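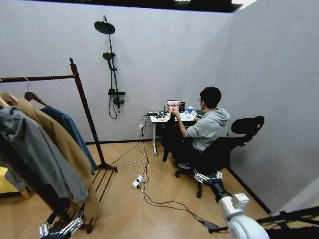
Haltolen Garment Rack Set

Data card, revision of 19/01/2025

Overview

Haltolen is a collection of still pictures of clothes on a wooden rack in a furnished room. It covers hanging garments, bare hangers and the rail they share. The set was prepared for work on garment recognition and on finding a hanger's hook and shoulders when cloth hides part of them.

Contents

The release holds 3000 pictures in 181 folders. One folder equals one arrangement of the rack. Labels are stored beside the pictures as plain text, one line per labeled item.

Label groups

garment – any item of clothing on a hanger, including items partly behind another
hanger – the wooden body only
hook – the metal part that goes over the rail
rail – the horizontal bar
fixture – anything mounted on the wall
furniture – desk, sofa, rack base

The hook is labeled separately from the hanger body. Earlier Tudstead labels merged the two and should not be mixed with these.
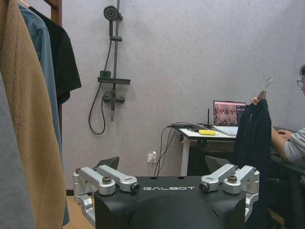 Coat and other garments on the rack, with the shower set and the desk beyond.

Room

The Wongsuwan room has light gray walls, a black baseboard and a wood-look floor. The rack stands to the left of the desk. A black or dark gray shower set on the back wall is labeled fixture throughout, whichever shade it takes in a given picture. The laptop is labeled as one item and the contents of its screen are ignored.

Clothing

Long garments overlap short ones in most arrangements. The camel coat is the usual cause of hidden area on the denim item behind it. Labelers drew the visible outline only and did not guess at the rest. Where a sleeve falls in front of a neighboring garment, the sleeve stays with its own item.
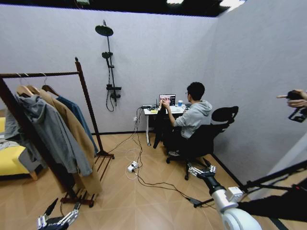 Three garments on wooden hangers; mustard-yellow sofa at left.

Clothing color is recorded with one word per item. Tan and camel are both stored as "tan". Gray and blue-gray are kept apart. Denim is a fabric tag and can appear with any color.

Close views of the rail

Close views are kept in folders with the prefix "r". The rail often spans the full width, and hangers can be edge-on or turned to show the shoulders. The view angle is stored as "edge", "turned" or "front".

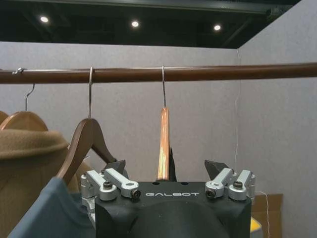

Edge-on hangers have a very narrow outline. Any outline under 30 pixels wide is marked "thin" and left out of the default scoring. To include these, set thin=1 in the Grakia settings file.

Known issues

– 4 folders have no color tags.
– Glossy wood shows bright streaks that may split a rail outline in two.
– Cloth folded on the sofa is labeled furniture, not garment.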